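Breakfast, again: notes from two weeks of teaching arms to set a table

10 May 2022

Filed under: work, teleop, complaining

Ok quick one, I have to be back at the station in 20 minutes and I promised I'd write more this month. Been two weeks on the breakfast task. People keep asking what I do all day so. I hold two handles and pretend to be a robot making breakfast. Then I reset the table and do it again.

Longer version. We have a bunch of two-arm tables in one big room. Each one gets a task. Ours is called Brana for no reason I've been able to find out (Cillian named it, Cillian won't say). You drive both arms by remote, the arms copy you, everything gets saved, joint positions and cameras and all of it. Later somebody trains a policy on it and we find out what bad habits I taught it.

Steps on the sheet right now: toast out of the toaster, toast on the plate, cereal in the bowl, glass over to the placemat. Sounds like nothing. Took me 6 tries to get one clean toast pickup on my first day and I've been doing this kind of work since Larach.

First thing I'd tell anyone starting. Slow down before contact, not during. New people fly across the table and then creep the last inch with the hand shaking, and the shaking is what gets recorded. Stop in the air, well short, get the fingers lined up, then go in with one move. If you have to correct once the fingers are touching, just toss the episode. It's faster than arguing with yourself about it.

Second. Watch the wrist view more than you think. I used to look straight at the table the whole time, because that's what eyes do, and Olumide told me to cover the table with a clipboard and try it off the wrist feed only. Hated it. He was right though. The policy only gets the cameras, so if I can't do it from the cameras I'm using information it's never going to have. 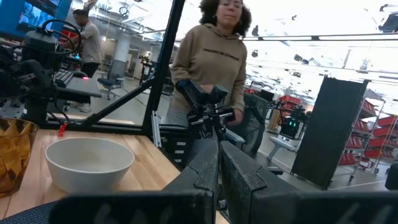

The other thing the clipboard week fixed was my bowl approach. I was coming in way too low and bumping the rim with the outside of one finger, and from where I stand you don't feel it much, just a little tick in the handle. On the wrist feed it's obvious. Now I come in high, tip the fingers over the rim, close, wait a beat, lift. The wait is important. Without it the lift starts while the grip is still closing and you get that slidey thing.

Ikechukwu does it the opposite way, low and from the side, and his numbers are fine too. Which started a whole thing at lunch about whether we should all be doing it the same. My vote is yes for the grasp and no for everything before it. Let people travel however they travel. But if half the demos grab the rim and half push in from the side, you get a policy that goes for something in the middle, and the middle is air.

Tobiloba thinks more data sorts that out. We had this out for most of an hour. Nobody won, I ate her chips.

Count so far: 2,496 episodes kept for the whole breakfast set, everybody's together. Kept, not recorded. I don't want to know the recorded number.

Cereal. I have opinions about cereal. Flakes are the worst thing we've put on a table and I include the shoelaces. They stick to each other, they get under the placemat, you crunch one and now there's crumbs in every episode until somebody notices. Pouring needs a nice steady tilt and the box gets lighter as you go so the tilt that worked this morning dumps half of it in the afternoon. Trick is to hold it lower down on the box than feels natural and turn it from the wrist only. Elbow stays out of it. When I let the elbow help, the whole box swings and the flakes go everywhere but the bowl.

Also please squeeze less. A box that's been squeezed all week is a diffrent box.

Toast is the opposite, toast is all about position. The slots are narrow, the fingers aren't, and you want to pinch the top edge straight on and pull up with no sideways at all. I say "up" out loud while I do it. Ifeanyi does too now, I've heard him. Whatever, it works. And move the slot around! I did a full morning with the toast in the same one before I caught it, and that's a morning of teaching it that toast lives in one spot forever.

Two hands. This is where I still mess up. My left hand just parks itself when the right one is busy, floats off somewhere out over nothing, and then it has to come all the way back when it's needed. Looks lazy, and the policy learns the lazy. I'm trying to bring it back over the table early. Some days I remember.

Resets take longer than the task, btw. Plan for that. We swap where stuff goes between episodes, plate a bit left, bowl a bit further, glasses traded, and I keep a scrap of paper with what I did last so I don't drift back to the arrangement I like. Everybody has one they like. Mine's the plate high on the mat and the bowl snug up next to it.
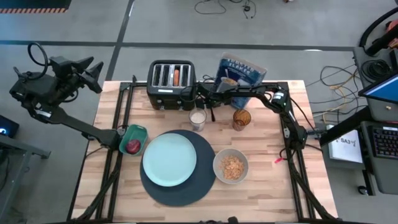 Stuff I still need to do before the week is out

- Redo the toast episodes from the bad morning, with the slot changed every time
- Ask Cillian if a bumped glass that doesn't fall counts as a keep. The sheet says one thing and he says another
- New box of flakes
- Left hand. Left hand. Left hand
- Write up the clipboard trick properly for the two people coming over from Genik, they've only done hand guiding where you grab the arm and push it, so the handles are going to feel wierd for a day or so
- Wrist stretches, for my own wrist

Somebody asked in the comments last time if it gets boring. The resets do. The driving part doesn't really, there's usually some small thing going wrong that I want to fix. Ok that's my 20 minutes, more when the first policy comes back from training.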